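2023-10-11

Office diary, Fludska front desk, Uvuria building.

The morning was given to the key table. Spare car keys had been left in several drawers since February, and the Jesik inventory lists 30 without saying where any of them is kept. The desk resolved to bring keys and small items together on one dark table before assigning them a place. 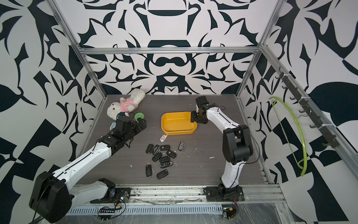

Plush toy in pink shirt, back corner of the table.

The toy is to remain with the desk items until the lost property sheet has been checked. The small light-blue alarm clock is entered on the same sheet. The yellow tray is assigned to keys and will carry a label to that effect. Paper tags were requested from the Yusuf storeroom, which supplies them only in boxes of 500. 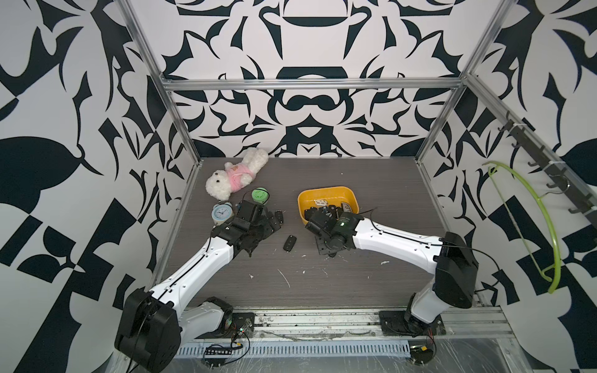
Folding keys are to be tagged on the ring and all others on the body. The tag number goes in the left column of the register and the vehicle in the right. Where the vehicle is not known, the right column stays blank until the motor pool replies.

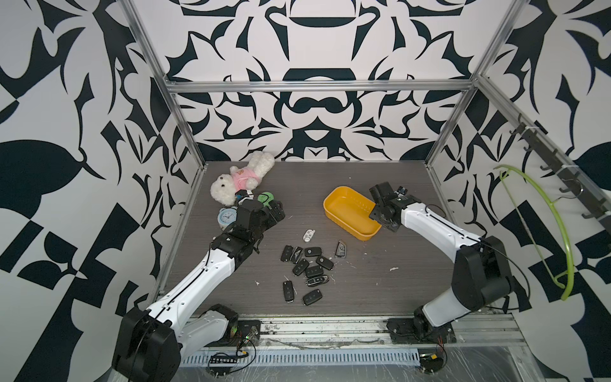
The motor pool was telephoned at noon and asked for its current list. No reply by close of day. Register left open at page 40.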